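Ticket 427
Item: Tesden bench top, light wood
Status: Open, waiting on stock
Problem: Faint stains in the grain. Wiping doesn't shift them.

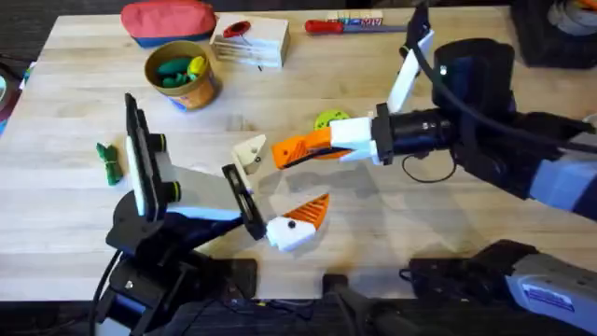

Rogério Portela
Workshop Support

Went over the top with a damp cloth and then with dish soap. The marks are a bit lighter but still there along the planks. They have no raised edge when I run a fingernail across, so I don't think it's glue or paint sitting on the surface. More likely something has soaked in where the oil has worn off.

Checked the asset list. The top is number 1373 and was last oiled in August with Sollex clear. No record of any stain or varnish, so a light sand should be safe.

Before sanding, everything loose has to come off. The zippered pouch, the red-handled tool and the blue power tool can go to the tool cupboard. Please keep the small lettered blocks together, as we lost a few the last time the bench was cleared. The round container can go on the shelf with its green and yellow pieces still in it.

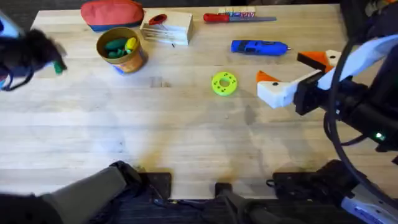

Last changed: 1 June 2019

Tried 240 grit by hand on a patch near one end, with the grain, some 16 cm long. Colour evened out after a few passes. Wiped off the dust and put on one thin coat of Sollex. The patch is a touch darker than the rest, as expected with fresh oil, and should settle.

Not enough oil left in the tin to do the whole top. Have asked Mulder for 4 tins, same colour. Please don't use the Para wax from the cleaning cupboard in the meantime. It leaves a film and the oil won't take.

Small items still to be boxed before the full sand: the yellow-green printed disc, the two white cubes and the toy car.

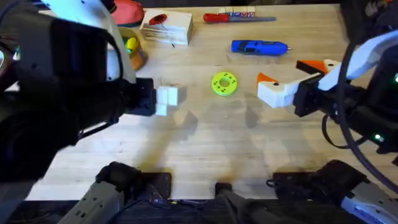

Bench top with disc and blue car

Next step: full sand and two coats once the oil arrives, leaving it overnight between coats. Ticket stays open until the second coat is dry.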